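Dec 6, 2018

My phone says I have walked 3,000 steps today. I have been home with a cold. I went to the kitchen, the bathroom, the mailbox and back to the couch, and I spent a fair amount of time stirring soup. I suspect the soup.

I got the step app in June, when the insurance plan at work switched over to Sumik and they offered money off the premium for anyone who "engages with their wellness journey." I don't have a journey. I have a dog and a desk job. But it was free, so I signed up, and for the first few weeks I did what it told me.

The first thing that bothered me was the walk to my sister's house in Stallarbridge. Same sidewalks, same side of the street, same shoes. One evening it gave me 2,533 steps. The next evening I got 1,096. I wrote both numbers on the back of an envelope because I figured no one would believe me, and then I emailed support. They told me to make sure the phone was "worn naturally." It was in my pocket. I don't know how to wear a phone more naturally than that.

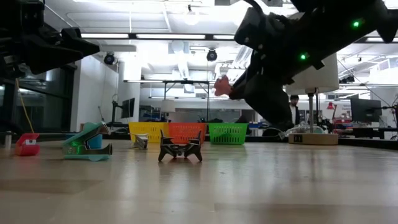
Then there's the goal. Everybody knows the goal, it's ten thousand, and as far as I can find out it goes back to a Japanese pedometer sold in the sixties with a name that meant something like "ten thousand steps meter." It's a nice big round number and it looked good on a box. Maybe it's also good for you. I'm willing to believe walking is good for you. My grandmother believed it and she never owned a gadget in her life. What I don't buy is that 9,900 should get me a sad gray circle and a message asking if everything is okay.

Mebrat Feyisa, who sits across from me, won the office challenge in the fall. Her prize was a water bottle and a gift card to the sandwich place in Plasdale. She told me afterward that she'd clipped the tracker to her kid for most of the last weekend. Good for her. The kid is 3 and never sits down. According to the newsletter, our whole department "moved the needle on health," and I'd love to know which needle.

The premium discount, by the way, came to less than I spend on coffee in a week, and I had to agree to four pages of terms to get it. I read two of them. They can share "activity insights" with partners, and the partners aren't listed. I asked about that too and got the natural wearing email again.

I still walk the dog twice a day. Lately I leave the phone on the counter, and the app has started sending me little footprints with question marks.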